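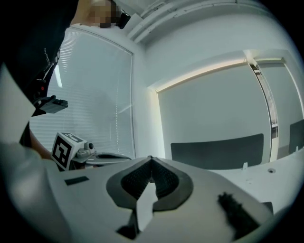

Support > Hand-held grippers > Tracking and sync > Ticket 751

Reading time: 3 min

August, by Wafula Owino

Left gripper loses its pose during two-handed demo (open day, office room)

Status: solved, one small question left open

Setup: two hand-held grippers, marker cube on the end of the left one, Zornley recorder software on the laptop, Initz sync service in the background. Visitors were due at 2:00 and I started this log at 9:40 in the morning, so please forgive the typos.

What we saw

Both grippers calibrated fine. As soon as I moved them with both hands, the left track froze for a moment, then jumped to a new spot. The right one was smooth the whole time. In the first recording there were 382 frames where the left pose was missing, nearly all of them in one block when I leaned toward the blinds.

9:55 - Restarted Zornley. No change.

10:05 - Restarted Initz, then Zornley, in that order, as the Bronalell help page says to. The jump got smaller but the freeze stayed.

10:20 - Swapped the USB cables between left and right. The fault stayed with the left gripper, so the cables are fine. I also put the old cables back, to keep only one change at a time.

10:45 - Looked at the raw camera view instead of the pose graph. I should have done this first! With the daylight behind it the marker washes out, and the white squares run into the black ones. The exposure was still on auto, and every time I turned toward the window it hunted for a second or two.

11:00 - Set exposure to fixed, value 40, on both grippers. Recorded the same motion again. Missing frames went from 382 down to 104.

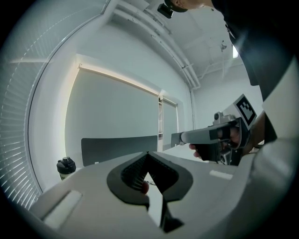 11:15 - So exposure was most of it but clearly some of it was left over. I went through those 104 one by one (well, I dragged the slider slowly) and they all came when I crossed my wrists and one gripper hid the marker on the other. The software can't track what it can't see, fair enough. What it should do is hold the last pose and mark it as a guess, and ours was throwing the pose away.

11:30 - Found it. There is a setting called "hold on loss" under Tracking, and it was off in the profile I copied from the Koster room. Turned it on and saved the profile under a new name.

11:40 - Ran the full demo three times. No jumps. The track glides through the crossing and picks up again on the other side, and it is such a pleasure to watch after a morning of twitching.

Steps if you have the same problem

1. Open the raw camera view for the gripper that jumps.
2. Turn toward your brightest window and see if the marker fades.
3. Fix the exposure. We used 40, but try your own room.
4. Turn on "hold on loss" and save the profile.
5. Record again and compare missing frames with your first take.

After the visit

The demo ran well all afternoon. I had planned ten minutes of talking and ended up doing two, because everyone wanted a turn on the grippers - and people get the feel of the trigger so fast! One visitor had never touched any kind of robot gear and was making neat, slow pinches by her second try. We kept recording the whole time and I will add those takes to the shared folder.

Still open: after a long hold, the Zornley graph draws the guessed part in the same color as the real one. Is there a way to change that in the current version? If not, please count this as a feature request. I can send both profiles, the old and the new.

Wafula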